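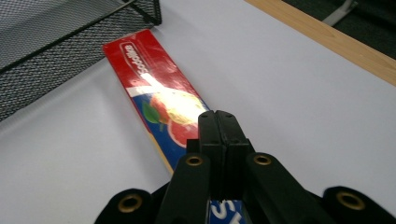 Page last changed: March

Gaming PC and controller upkeep

Shut the PC down and unplug it before opening the side panel. Hold each fan blade still while using compressed air. Short bursts only.

Thumbsticks
Wipe around the base with a cotton swab and a little isopropyl alcohol. Leave the controller off for 6 minutes, then recalibrate. If drift remains, replace the stick module.

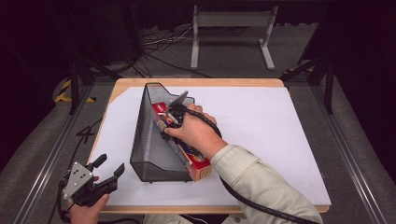

Storage and long sessions
Keep 57 GB free on the game drive. Large patches for Kutetti unpack before the old files are deleted, and the install fails without the space. Back up the save folder first; Kutetti does not sync offline characters.

Cap the frame rate in menus. Uncapped, the Kutetti title screen drew 295 watts on our test machine.

Corrections to Cuiping Song.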